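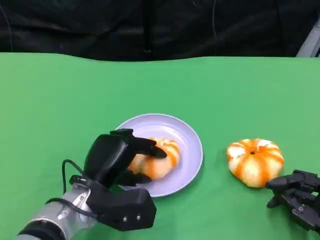 Drenley Social Table – minutes of the planning meeting, 22/06/2026

Minutes by me, Polyxeni Makris, from my own scribbles, so shout if I've got you down for something you didn't say!

We got going late because the kettle at Plelcombe Hall takes forever (I'm told a new one is coming, I've been told that before). Apologies came in from the Gilchrist Street end, who were stuck behind the roadworks again.

Last minutes
Fine as they were, except that I'd spelled Hondora wrong all the way through. Fixed now.

Plates
The big talking point. We have to settle on something for the harvest supper in September, and the round ones with the pale lavender tint got a lot of love. I like them very much myself – the raised rim is great if you're carrying anything that rolls. One person thought they'd look washed out on the green tables. I think the green is what makes them! We had a vote and the lavender won easily. Hondora quoted $700 for the full order, or $400 if we only do the front hall and use the old white ones in the back. Agreed to go for the full order and stop dithering. 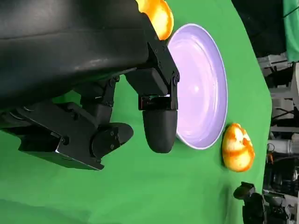

One of the pale round plates on the green.

Centerpieces
Everyone wants pumpkins, and the orange-and-white striped kind went down best. One to a plate, in the middle of each table, nothing else on it. There was a long side conversation on whether to mix in some fruit in oranges and yellows, and we didn't really finish it. My own feeling is that peachy colors would look lovely next to the stripes, but I was told that's summer and we're doing fall. To come back next time.

Table coverings
Green stays. Please check for wavy edges when you set up and give them a tug. Black cloth for the back wall was agreed without any fuss, which must be a record for us.

Money
We have $1236 in the account before the plates are paid for. No objections to spending it.

Anything else
The Plelcombe key is still missing. If it's in your coat, no hard feelings, just drop it through my door.

Still needed: 2 people to help me wash and stack all the new plates when they arrive. Bring your own dish towel, the hall ones are awful.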